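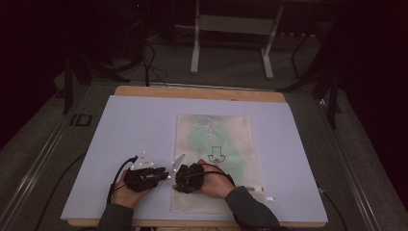
A translucent bag on a board laid over a wooden tabletop.

Allitz adds two portable projection screens to the Dindden range

Allitz has extended its Dindden range of presentation equipment with two portable projection screens for classrooms, meeting rooms and village halls. The Dindden 50 and the larger Dindden Salazar go on sale to trade customers in April.

Both models pull up from a floor case and lock at any height, so they can be used with a short-throw projector on a low table or with a ceiling-mounted unit further back. The matt white surface has a gain of 1.0 and a black border on all four sides. The case has a carrying handle and two swing-out feet, and no tools are needed to set it up.

The Dindden 50 has a 50-inch diagonal and is meant for small groups. The Salazar is 2000 mm wide and is supplied in 16:10 format, with a 4:3 version available to order. Each screen has been tested to 1000 openings at the company's Funmont workshop.

"Schools told us their old tripod screens took up too much floor and were awkward to move between rooms," said Ayane Murakami, product manager at Allitz. "These go under one arm, and one person can have them up before the projector has warmed up."

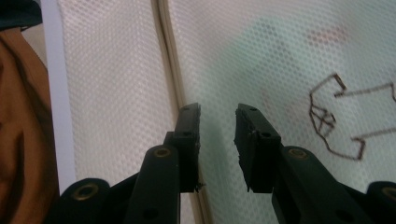

Allitz will also supply a replacement surface for each model, sold separately and fitted by the dealer. Customers sometimes ask whether any pale cloth will do in its place. White mesh like this, in two panels with a beige seam running down between them, would put a line through the middle of every slide, and a mesh lets part of the light through to the wall behind. The Dindden surface is a single piece with an opaque black backing.

A padded carry bag is included with the Salazar and is an optional extra for the smaller screen. Both screens have a two-year guarantee - this covers the spring mechanism as well as the fabric.

Dealers can see the screens at the Funmont showroom every Friday from 10 am. Price lists and data sheets are available from the Allitz trade desk.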